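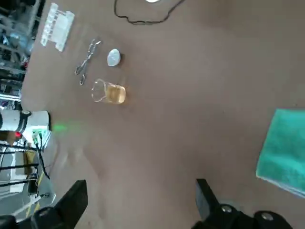 A robot's view of the lab table, with its own two black fingers at the bottom.

Robots & Machines | Ages 8 to 11

Does a Robot Really Learn?

People like to say that robots learn "just like you do." Be careful with that one.

Think about picking up a pair of metal tongs. You could do it after one try, maybe with your eyes shut. A robot needs examples, and lots of them. Each example is a recording: what the camera near the fingers saw, and how the arm moved at the same moment. A person often steers the arm while it records.

At the Rallwood lab, Bonifacio Escobar and his team wanted their robot, Paver, to handle tongs and a glass beaker. They gathered 2116 examples. It took them 7 weeks. Does that sound like a fast learner to you?

Then a computer program hunts for patterns in all those recordings. When the camera sees this, the arm usually does that. The program doesn't know what a beaker is for – or that spilling is a bad thing.

So what if the towel is a different color, or the tongs point the other way? If the examples never showed it, the robot may get stuck. That's why the team keeps moving things and recording again.

Next time a video says a robot "taught itself," ask two questions. How many examples did it get? And how many times did it fail before somebody filmed the good one?

Last updated: December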